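How I Compare Two Hand-Worn Grippers on Soft Cloth

I've been meaning to write this up since April, when Sanaa Erraji asked me which of our two wearable grippers was better for fabric and I gave her a long, rambling answer that boiled down to "um, the Jesance, I think?" She wanted something she could hand to the rest of the Henthorpe group. Fair enough! So I sat down and worked out a little test that anybody with a cloth and a free afternoon can run.

The two units I had were the Jesance and the Bensaid. Both go on your hand, both record what your fingers and the camera are doing, and both are sold as being good with soft stuff. On blocks and cups I couldn't tell them apart. Cloth is where the differences start to show up.

What you need

One cloth, thin and light. A dish towel is too stiff and a bath towel is way too thick.
Something padded to work on, like a cushion. I'll get to why in a minute.
Your grippers, charged, with the same firmware you plan to use later.
A printed marker card for each hand, mounted flat.
A notebook. I know, but my spreadsheet always ends up on the wrong laptop.

Step 1: Set up the surface

Don't do this on a bare table. I did it that way for my first 16 runs and every one of them looked great, for both grippers. A hard table pushes back, so all you have to do is press down and drag and the cloth comes along. On a cushion the whole thing sinks under your fingertips and you find out pretty fast whether the pads are gripping the cloth or just leaning on it. Pick a cushion in a different color from the cloth, too. My first one was nearly the same shade of gray and going back through those recordings was miserable.

Step 2: Check the markers before you put anything on

Hold each card up where the other hand's camera can see it and make sure the tracker picks it up from straight on, then from an angle. If it drops out when you tilt the card, flatten the card or move the light. Daylight from a window is lovely until it lands right on the camera, and then you get a big washed-out patch where your hand ought to be. I turn my chair so the window is off to one side. It's never perfect (my place is all windows on that side) but as long as the card and the fingertips are readable I carry on.

Step 3: Suit up and zero the sensors

Put the glove on first, work your fingers all the way to the ends, then fit the housing. Zero with your hand relaxed and hanging, palm down. Abdelkrim Chraibi zeroes with his fist closed and swears by it, and his numbers are fine, so do it your way but do it the same way each time.

Then wait a minute. The Bensaid drifts a bit right after zeroing. It settles down, but if you start straight in, your first couple of runs will look harder-pressed than they were.

Step 4: The press and gather

Drop the cloth on the cushion so it lands in a mess. Don't arrange it. Put one hand down on the bunched part and press just enough to hold it there, and keep your other hand up and out of the way, with its marker card turned toward the first camera. 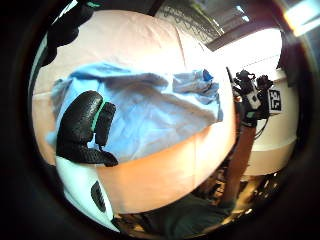
Should both hands be the same model of gripper?
For a first comparison, go with a matched pair. Mixing them can work later on, but you'll spend the day sorting out whether a slip came from the left hand or from the difference between the two units, and that muddies everything.

Once you're holding the cloth, curl your fingers slowly and try to pull a fold up between them. Slowly is the important part. If you snatch at it, nearly any pad will catch something. Count to two in your head on the way in and two on the way up, hold it, and let go. Then mess the cloth up again and go for the next one.

I do five pulls per hand and then take a break, and I keep going until I have 6 sets. It sounds like nothing, but your forearm gets tired and a tired hand squeezes harder, so please do take the breaks.

Step 5: Score it

I use three marks in the notebook. A check means I got a fold and held it. A slash means I got a fold and lost it. A zero means my fingers slid over the top and came up with nothing. If you're tempted to write "sort of," that's a slash.

Write the mark down before you look at any recorded data. I used to go back and change my slashes to checks when the pressure plot looked nice -- very bad habit, don't start.

What I found

The Jesance got hold of a fold more often, especially when the cloth had landed in small wrinkles. Its pads have more bite. The Bensaid was nicer to wear, though, and once it did have a fold it held on just as well. By the end of the long session, the one that took me up to 442 pulls over all my testing, I was reaching for the Bensaid first because my wrist was happier.

Tracking was close to a tie. The Jesance lost the other hand's card when I rotated my wrist a long way inward, and the Bensaid did the same thing at a slightly wider angle. I wouldn't pick one over the other on that.

If your work is mostly laundry folding and bed making, which is what the Inville people are doing, I'd take the Jesance and put up with the weight. For mixed objects with a bit of cloth thrown in, go with the Bensaid.

A few odds and ends

Wipe the pads between sets. Lint builds up and the grip goes off before you notice.
Use the same cloth for both grippers, and don't wash it halfway through the comparison like I did.
Tape down any loose cable before you start. A snagged cable tugs on the mount and you may have to redo Step 2.

Sanaa is trying the same test with a knitted scarf next, and I'll add her scores to this page when she sends them over.

Last updated 27th December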